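Chapter 4

Why We Put Things Where We Put Them

When I was small, my grandmother kept her bread in a crock on the floor of the pantry, and I was told off more than once for moving it to the shelf. I thought she was just being fussy. Years later I was reading up on stone floors for a talk in Dristmont and realised she'd had the best spot in the house (the coolest one, anyway) and had worked it out without a thermometer or a single book on the subject!

So this chapter is about storage. I know, it doesn't sound like much after the feasts and famines of Chapter 3, but please stay with me. I've taught this course for years and the storage weeks are the ones students write to me about afterwards, usually to tell me what they found at the back of a cupboard.

Let's start with a plain question. How did an ordinary household, with no fridge and not much money, keep food fit to eat from one month to the next? We'll look at three answers: drying, cooling and shutting things away. The third gets the least attention in most books, and I have a soft spot for it, so it gets the most pages in mine.
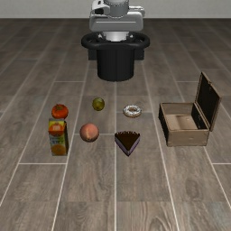

My colleague Nima Shojaei has spent a good part of her working life on household lists, the kind drawn up when somebody died and the family had to divide the goods. She let me read through a batch from the Stidar valley one wet February, up to 700 of them, and I came away with a headache and a completely different idea of what a kitchen was. I'd expected pots. There were pots, of course, but what filled page after page was containers: chests, tubs, bins, baskets, jars, boxes with lids and boxes without. One widow left 2 chairs and 76 things to put other things in.

You may want to stop there and have a look round your own kitchen. Mine is much the same, if I'm fair, only with more plastic.

Now, a box does several jobs at once, and it helps to pull them apart before we go on. It keeps mice out, or slows them down. It keeps light off. It makes a heap of loose stuff into one thing you can lift, lend, sell or hide from your brother. And it tells everyone in the house that what's inside has been put by for later, so hands off. That last job needs no lid at all, and we'll come back to it when we get to the Akbari letters in the second half of the chapter.

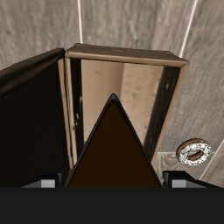 A word about words. In the old lists "bin" nearly always means something for grain or flour, and has nothing to do with rubbish. "Ark" is a large chest, usually for meal. "Flirkitz" is a local name that you'll only meet in the Stidar papers, and Nima and I still argue over whether it was a basket or a shallow tub (she says tub). I've left it as it stands wherever it turns up, and you're welcome to take sides.

Before you read section 4.1, jot down where you keep your bread, your onions and your eggs, and who decided on those places. Keep the note somewhere safe. You'll need it for the exercise on family habits, and it's far better done now, before I've put ideas into your head.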